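Search this site Go

How I fold a cloth shopping bag so it stays folded

I own far too many cloth bags. There's a drawer by my back door that used to be so stuffed with them it wouldn't shut, and every time I went to the store I'd still forget to bring one. Last March I finally sat down and worked out a way to fold them that I could stick with, and I've been doing it ever since. It takes me around 30 seconds a bag, and I'm slow.

You need a bag and a table. That's it! I've tried doing this on my lap, on the bed and on the hood of the car, and the table wins every time. Clear enough space to lay the whole bag out with the handles stretched away from you. If there's a receipt in the bottom, now's the time to find it (I once folded up half a granola bar and you can guess how that went).

Lay the bag down and smooth it from the middle out to the sides with your palms. Don't iron it. I tried ironing mine for a while and it was a lot of work for something that's going to hold potatoes. Tug the bottom corners so they're square, then fold the handles down over the body of the bag so nothing sticks out past the top.
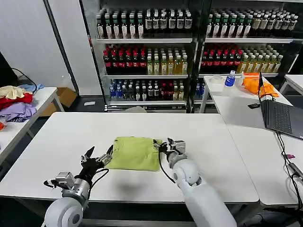

Now bring one side over to the other, line up the edges, and give it a press. I like to hold both sides while I do this and pull just a little, and the fabric kind of settles by itself. If your top edge comes out a bit wrinkly, leave it alone. I used to start over whenever that happened, and I'd end up annoyed, with a bag that looked exactly the same.

Then fold from the bottom up toward the top. With my big Flimside bag I go 2 times, because the fabric is thick and a third fold makes it spring open again. My thin Skellen one will go smaller. You'll get a feel for it — stop when it starts fighting you.
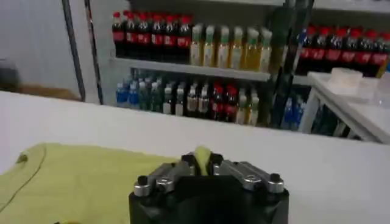 Seams are the part I ignored for way too long. A seam makes a ridge, and if you fold straight across a couple of them you get a lump that never lies flat. On a lime green cloth like this one you can spot the darker line curving down near the side, so it's easy to plan around. On a black bag I just run my thumb along until I feel it. Shift your fold over by a finger's width and you'll get a much flatter bundle.

If your bag has a printed panel, decide early whether you want it inside or outside. I keep mine on the outside so I can tell which bag is which without opening anything up. Prints do crack if you crease them over and over in the same spot, though. My old Ratent bag has a line right through the middle of the logo from exactly that, so these days I fold beside the print if I can.

To shake a bag out again, pinch it near the middle and lift. It'll drop open most of the way, and you can find the handles from there.
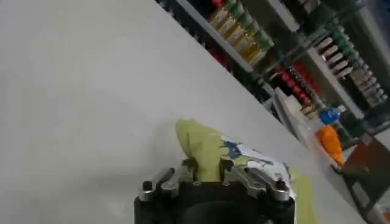 Pinched up into a peak, with a bit of the blue and white print showing.

For storage, stand the folded bags on edge in a shoebox, like files. I use the box my Smits boots came in. Heavy bags go at the back and thin ones in front, and I keep one in my coat pocket so I've got something for the days when I walk straight past the drawer. Which is still most days!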